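Runden project – Frequently asked questions

Last change: May

We receive many of the same questions by e-mail, so we collected the answers on one page. If your question is missing, please write to the address in the footer.

What is Runden?

Runden is our method for learning table tasks from demonstrations recorded with a hand-held gripper. A person carries the gripper and does the task. Later a policy is trained on the recordings and runs on an arm with the same fingers.

How much data did you use?

The training set has 1,438 demonstrations. We recorded more than this, but we removed the ones where the tracking was lost for too long. The list of removed recordings is in the Noko repository, in the folder "rejected".

Why do you use a fisheye lens?

With a normal lens the object often leaves the view when the hand comes close to it. With the fisheye both fingers stay in the image, and a large part of the table too. The price is that straight edges become curved. We do not correct this before training. We tried it once, and the result was a little worse.

What are the small square markers on the gripper for?

There is one on the mounting plate of each finger. From the distance between the two markers we calculate how wide the gripper is open, so we need no sensor and no cable for this value. If one marker is hidden, we take the last good value for up to 32 frames. After that, the recording is marked as lost.

Do you clear the table before recording?

No. In the Tuhumury subset we keep many things on the table at the same time – a bottle lying on its side, a plate with sausages, a dish rack, boxes – and a chair back can cover a part of it. A policy trained only on clean tables was easily confused by such views in our tests.
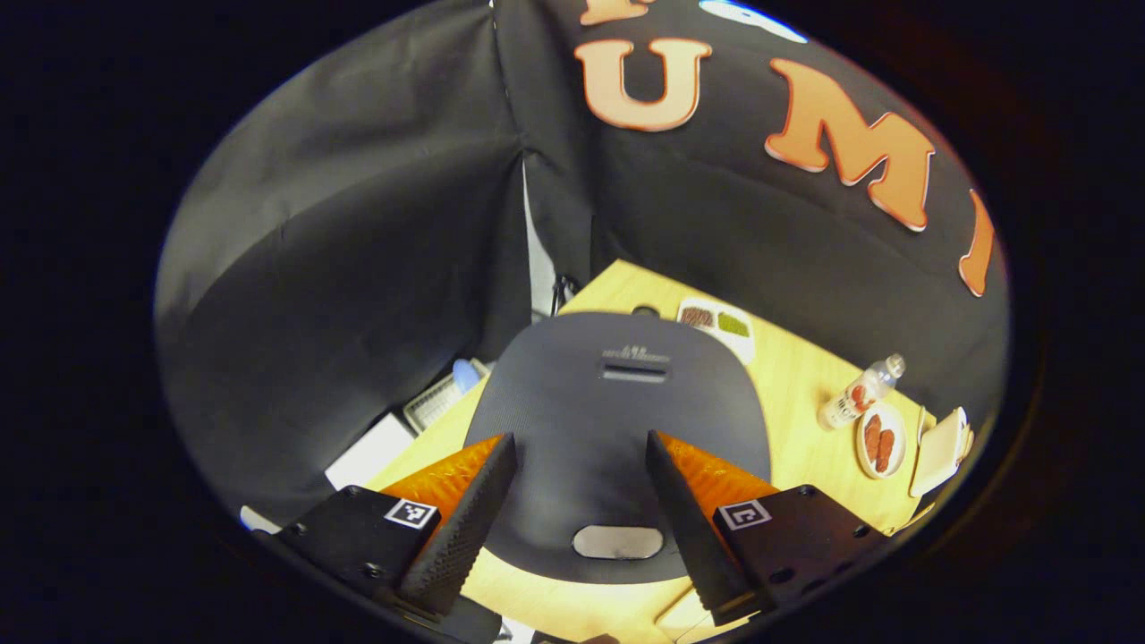

How long does the training take?

We train for 3,000 epochs on one graphics card. In our experience the result changes very little after 2,000, so if you are in a hurry, you can stop there.

Does the method work on a different arm?

We tested it on two arms. The fingers must be the same, and the camera must sit at the same distance from them. If your camera is higher, please read the calibration notes in Noko first.

What is the difference between Runden and Nevier?

Nevier was our earlier method. It predicted one action at a time, and the movement was often shaky. Runden predicts a short sequence and repeats this before the sequence is finished. The file format is the same, so old Nevier recordings can still be used.

Can I add my own recordings?

Yes. Please send a small sample first, so that we can check the marker tracking. Both markers should be well lit and clean.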